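Prelance Holds Off on Full Robot Order, Will Pay for One Sorting Cell and Wait

Company sets aside money for a single station at its Noonan site and asks vendors to prove their numbers on its own stock

NOONAN – Prelance, a packer and shipper of household supplies, said today that it will not go ahead this budget year with a plan to put robot arms on every sorting table at its Noonan site. The company will instead buy one cell, run it through November, and decide after that whether a second purchase makes sense.

The decision follows a review of quotes and demonstrations from equipment sellers. Prelance said the machines it saw were better than the ones it looked at when it last considered the question, and that the sales material was much further ahead than the machines.

"We were shown a lot of payback charts," the company said in its summary of the review. "Most of them assumed a station that never stops, a product mix that never changes, and a person standing next to it who costs nothing. We do not have any of those."

What the company is buying

The cell will be supplied by Calenetti and will sort small household goods into open plastic bins ahead of packing. The order covers one arm, one two-finger gripper, a camera at the wrist, a table, guarding, and installation. It does not include a service plan. Prelance said the service plan it was offered ran for 3 years, renewed by default, and left out gripper wear parts, and that it would sooner pay for repairs by the hour until it knows how often they come up.

Software is being bought for the length of the trial only. Calenetti had proposed a site-wide license, priced by the station, with a discount that grew with the number of stations. Prelance turned that down. A discount on stations the company may never install was not counted as a saving in its budget, and finance staff have been asked to leave such figures out of future requests as well.

How the trial will be judged

Prelance stocks 1,929 separate items at Noonan. The trial will cover 800 of them, picked by the company and not by the vendor. The list was drawn up from items that move every week, including those that packing staff described as annoying to handle. Sellers were told in advance that they would not be able to trim it.

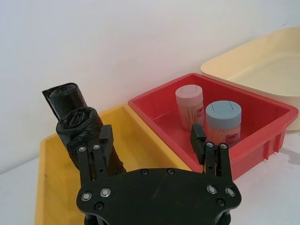

The budget question comes down to how much of an ordinary bin a machine can handle without help. Vendor demonstrations lean heavily on boxes, which have flat sides and hold still, and a quote built on boxes tells a buyer very little about the rest of the shelf. Rolls of black trash bags, like the two at the yellow bin, have creased film and loose flaps that can give a gripper and a camera a hard time. Upright containers with lids, like the pair in the red bin, should be simpler, but they are nearly touching, and a wide fingertip needs room on both sides. Prelance has asked that results be reported item by item for this reason. An average across the whole list would let the easy goods hide the hard ones, and the hard ones are where the labor cost is.

Every pick that needs a person to step in will be logged as a failure, even if the person only nudges the item and walks away. Calenetti asked for a separate category for brief assists. Prelance declined, on the grounds that its payroll has no separate category for them either.

The arm will also be timed over full shifts, with changeovers, jams, bin swaps and cleaning included. Several of the rates quoted to the company were measured over a few minutes of steady picking. Prelance said it has no reason to doubt those rates and no use for them.

Costs that were missing from the quotes

In going through the bids, Prelance found that the price of the arm was seldom the number that mattered. The company has published a short list of items it had to add on its own, in the hope that other small shippers will ask for them up front:

Floor space. The guarded cell takes up more room than the hand table it replaces, and the aisle beside it has to be moved.

Spare fingertips and pads. Not one bid said how long a set lasts under daily use.

Bins. The current mix of sizes and depths may have to be replaced with a standard set if the arm cannot reach into corners. This was mentioned late in the process, after prices had been given.

Setup for new goods. Prelance changes part of its range each season. Bidders disagreed on whether teaching the system a new item is free, billable, or unnecessary.

Downtime cover. Someone still has to sort when the cell is off. That cost was entered in the budget at full rate.

With those lines added, the payback period in the most favorable bid moved well past the point at which Prelance would normally approve a purchase. The company is going ahead with a single cell anyway. It described the spending as the price of getting its own figures, and said it has been booked as a trial expense and not as an investment with an expected return.

Staffing

No positions are being cut in connection with the trial, and no savings in labor have been written into next year's plan. The hand tables will stay in place and stay staffed. A group of 10 packing employees will take turns at the cell and will fill in the stoppage log themselves. The log will go to the purchasing office without passing through the vendor.

Prelance said it does not want to suggest that the trial guarantees anything about future staffing in either direction. If the arm does well on a large share of the list, the company will look at a second one. If it does not, the table will go back to hand work and the space will be used again for packing.

Disine package not taken up

Prelance also reviewed Disine, a planning package offered with two of the competing bids, which produces forecasts of savings from automation before any equipment is installed. The company ran it on its own order data and received a positive result. It then entered a much higher failure rate and received a positive result again. The package was not purchased.

Next steps

Installation is scheduled to be finished ahead of the November trial period. Prelance will release the item-by-item results once the trial is over, including the failure log, whatever they show. Calenetti has agreed to publication as a condition of the order. Bids for further cells will not be considered before then, and sellers are asked not to send revised quotes in the meantime.

About Prelance

Prelance packs and ships household supplies for independent stores from its site in Noonan. Questions about the trial and requests for the full list of added cost items may be sent to the company's purchasing office.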